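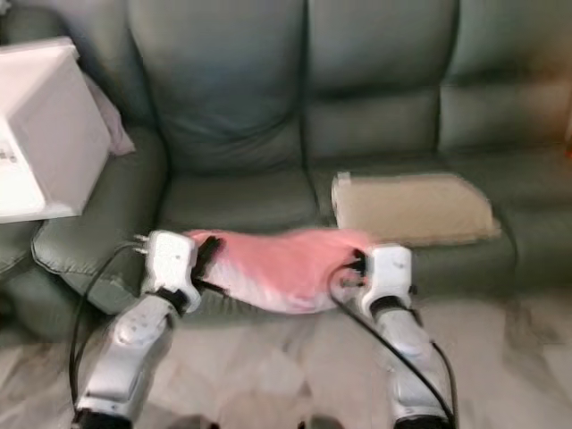
Stornness Home Handling Group
Minutes of the gripper comparison meeting, 19 October 2019

Present: Junhao Du (chair), Wenjie Cui (minutes), and most of the bench team, with the two new starters from the Rodow office, who were made very welcome and given the good chairs.
Apologies: received from the purchasing side, who will read these and reply in writing.

1. Minutes of the last meeting

Agreed as a fair record, with one correction. Under item 4 the spare wrist plate was said to have gone back to Rodow. It had gone into the drawer under the kettle, and has now been labelled.

2. Where we have got to with the two grippers

Junhao reminded everyone what we set out to do in May, as it has been a long summer and a few of us had lost the thread. We are choosing between the Plokell gripper and the Xiao gripper for the two-arm cloth work, and we said we would try both pairs on the same arms, in the sitting room with the leather sofa, before anybody signed anything. Both pairs have now had their full turn. The towel routine is the same for each: pick up by two corners, stretch it out level in front of the seat, hold, then lay it down on the seat cushion.

Wenjie read out the totals. We logged 3,836 attempts altogether before the cut-off, and 1,294 of those were on the small fleece cloths, which everybody agrees are the real test. Thanks were given to all who sat through the evening runs, and to whoever kept leaving biscuits.

The general feeling was that the Plokell is the kinder gripper with soft cloth. It closes gently and keeps hold of a bunched edge without chewing at it. The Xiao is quicker to close and feels more solid in the hand when you are fitting it, but it tends to take too large a bite, so that the two ends come up at different heights and the stretch goes crooked. Junhao was keen to be fair to it here, and pointed out that on thicker towels he could hardly tell the two apart. One of the Rodow starters asked whether the bite could be cured by coming in at a shallower angle. It was felt to be a very good question and one we should have asked in May. See actions.

3. How tight is tight enough

A long and friendly discussion. At present the controller pulls until it feels resistance and then stops, which gives a towel that is nearly flat with a bit of a dip in the middle. Wenjie would like to leave it there, having watched a good many cloths shoot out of the fingers when we went further. Others felt the dip makes the laying down untidy, particularly at the front edge of the seat. It was agreed to keep the present setting for the comparison, so that the two pairs are judged alike, and to come back to it afterwards with a clear head.

4. Cables

The cables came up again, as they do at every meeting. Both grippers have a lead running back down past the arm, and with the arms reaching forward there is a good length of it loose. It has caught on a base twice during the Xiao runs. Clips were tried and found to pull at the wrist when the arm turned over. Fabric sleeves were suggested, and also simply a shorter lead, which Plokell will supply if asked nicely. Those runs where the lead caught will be marked as spoiled and left out of the totals for both sides.

5. The leather

Several people have noticed that cloth slides about on the leather seat once it has been let go, and can end up well away from where it was put. We had been counting these as poor placements, which is hard on the gripper. From now on the placing is to be judged at the moment the fingers open. Junhao asked that the sheet be altered before the next batch and not halfway through it, please, as happened with the colour codes.

6. Camera view

Everyone is happy with the height of the camera, which takes in both grippers and the whole of the middle seat. Wenjie mentioned that pale cloth is harder for the controller to pick out when it passes over the pale floor than when it is up against the green of the sofa. It was agreed to try starting the stretch a little higher and to see if that does the trick.

7. Decision

Left open until the shallow-angle runs are in, though the leaning of the room was towards the Plokell. Rodow have kindly said we may keep both pairs for another 14 days.

Actions

Junhao Du: set up 20 shallow-angle runs with the Xiao pair, fleece cloths only.
Wenjie Cui: alter the placement sheet and mark up the spoiled runs.
Rodow starters: ask Plokell about shorter leads, and try one fabric sleeve in the meantime.
All: put the cloths back in the right bag, sorted by thickness.

8. Any other business

The fitting tool for the wrist bands is missing again. Please look in your coat pockets.

Next meeting to be fixed once the runs are finished. Junhao will send a note round.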